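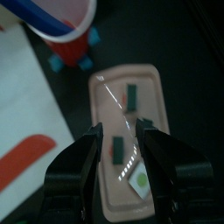 Grirgate Allotment and Garden Society
Minutes of the General Meeting held in October

Print this page
E-mail this page

The meeting opened at 7.30 p.m. in the lower hall. Mr Yaroslav Vakulenko took the chair. Apologies were received from the holders of plots 4 and 17 and from the representative of the parish council.

1. Minutes of the previous meeting
The minutes of the previous meeting had been circulated. One correction was made under item 6, where "Brustuler Road" should have read "Brustuler Lane". The minutes were then approved and signed.

2. Matters arising
2.1 The lock on the eastern gate has been replaced. Members holding the old key are asked to return it to the hut, where a new one will be issued against signature.
2.2 The letter to the owner of the adjoining field concerning brambles has been sent. No reply has been received. The Secretary is to write again.
2.3 The notice board remains without glass. A quotation is awaited.

3. Accounts
The balance at the end of September stood at £2,553. The principal payment since the last meeting was the water bill, which was higher than in the same period last year on account of the dry spell in June. It was noted that 8 rents remained unpaid. Reminders are to be sent, and any plot for which no payment is received by the end of the following month will be offered to the waiting list under rule 11.
The accounts were accepted.

4. Water supply
The Chair reported on the leak beneath the central path. Lytvynenko, the contractor who laid the original pipe, had inspected the site and advised that the section between the second and third standpipes should be renewed in full. The price given was £900, including making good the path.
A member asked whether the work could be done by the Society itself. The Chair replied that the pipe lay under the root run of the old pear trees and that careful digging would be needed. Another member was of the opinion that the pears had cropped poorly for several years and should not govern the decision. This view was not generally shared.
It was resolved, with two members against, to accept the price, the work to be carried out after the supply is turned off for the winter.
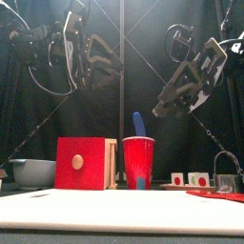

The supply will be turned off in the second half of November. Members should drain their own butts and hoses before then. The Society accepts no liability for frost damage to private fittings.

5. Seed order
The joint seed order will again be placed with Etelia. The catalogue may be consulted in the hut. Order forms should be handed in by the end of November, with payment, and late forms will not be included. The broad bean supplied last season had been mislabelled and a credit has been agreed, to be set against this year's carriage.
It was asked whether seed potatoes might be bought elsewhere. After discussion it was agreed to remain with the present supplier for one further year and to compare prices in the spring.

6. Bonfires
Two complaints had been received from residents of Brustuler Lane regarding smoke. Members are reminded that fires are permitted only after dusk between October and March, that green material must not be burned, and that no fire may be left unattended. A proposal to end bonfires altogether was put forward but found no seconder.

7. Waiting list
There are 28 names on the waiting list. It was resolved that full plots falling vacant should be divided in half before being offered, except where the next applicant is an existing half-plot holder with the adjoining ground.

8. Any other business
8.1 The wheelbarrow with the green handles has not been returned to the hut.
8.2 Manure will be delivered to the lower gate in November. The heap is for shared use and should not be bagged for removal from the site.
8.3 A member asked that the hedge beside plot 22 be cut lower. Referred to the next working party.

The meeting closed at 9.10 p.m.

Print this page
E-mail this page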